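About Zundix

Zundix is a small company for translation and proofreading. We work with French, German, Dutch and English, and our clients are mostly producers of food, wine, kitchen goods and small household machines. If you have bought a coffee grinder and the instructions were easy to follow, it is possible that one of us worked on them. Our name is never printed, and we do not mind.

How we began

The company was started by Gwenaël Marchal, who had worked before as an export clerk for a tea merchant. Part of the work was to check the labels that came back from the printer. Many of them had mistakes, and some of the mistakes were expensive. One January a full delivery of herbal tea had to stay in the warehouse because the German label said "for children" where the French one said "not for children." Gwenaël spent 9 evenings reading all the other labels of the house, found a lot more to correct, and decided that this could be a profession.

In the first period there were two of us in one room above a bicycle shop. The first client was Heitmann, a family firm that sells preserved fruit and jam. They gave us one page to translate, then a price list, then the complete catalog. They are with us until today, and we still send them the invoice on paper, as they prefer it.

The name Zundix does not mean anything. We wanted a word that has no bad meaning in the languages we work in, and we asked friends in different countries to say it aloud. The other candidate was Grorkarance, which looked good in writing, but on the telephone no client could repeat it. We kept it as the name of our glossary program, where only we have to pronounce it.

What we do

The largest part of our work is short texts: labels, boxes, leaflets, instructions for use, text for web shops. A short text is not always quick to translate. On a jar there is space for very few words, and the list of ingredients must follow the rules of each country where it is sold. We read the rules again for each new project, also when we believe that we know them.

Longer texts are welcome too. We translate catalogs, letters to distributors, and from time to time a cookbook. For legal contracts and medical texts we are not the right people, and we will tell you so and give you the address of a colleague.

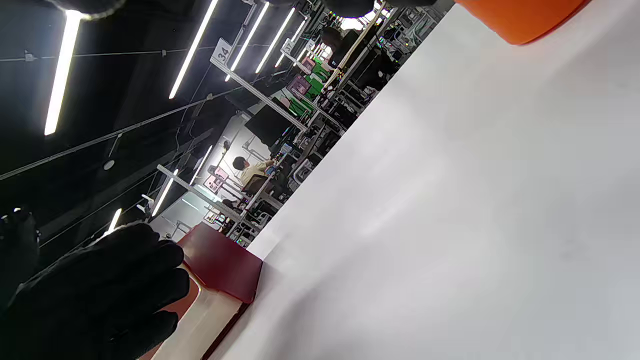 Each text is read by two persons. The first one translates, the second one compares every line with the original and then reads the translation alone, without the original, as a customer would do. After this we ask to see the layout from your printer. It is in this last step that we find the broken words, the lost accents and the line which somebody has pasted two times. Please plan one extra day for it. Clients who skip this step usually come back to us with a question later.

We do not use a minimum price. Up to 1000 words we charge by the word, and above that we make you an offer for the whole project. Corrections that come from our own mistakes are free of charge, also when you discover them a long time after the delivery.

Who we are

Today we are 9 people in the office, and 22 freelance translators work with us regularly. Everyone translates only into the language that he or she grew up with. For this page we made an exception: it was written in English by a French speaker, and our English colleague was asked to correct only what is really wrong.

The office is now on the ground floor, in the former shop of a hatmaker. The big mirror is still on the wall and we have hung the holiday calendar next to it. We eat lunch together when the deadlines permit, and on the shelf by the door there are samples from our clients, which visitors are allowed to open. The office dog is called Iso. He is old and sleeps under the desk of the accounting, and he does not like umbrellas.

Working with us

If you would like an offer, please send us the text in the format that you have, together with the languages you need and the date when the printer is waiting for it. A photo of the package is a help, because we can see how much space there is. We answer on the same working day if your message arrives before lunch.

Translators who want to join us can write to Gwenaël directly. Please do not send a long résumé. One page is enough, with a text you have translated and one or two sentences about what was difficult in it.

Our office is closed during the last week of the year. Urgent label corrections are still possible in this time, but please call us and do not write.

Page last updated: 18 February 2018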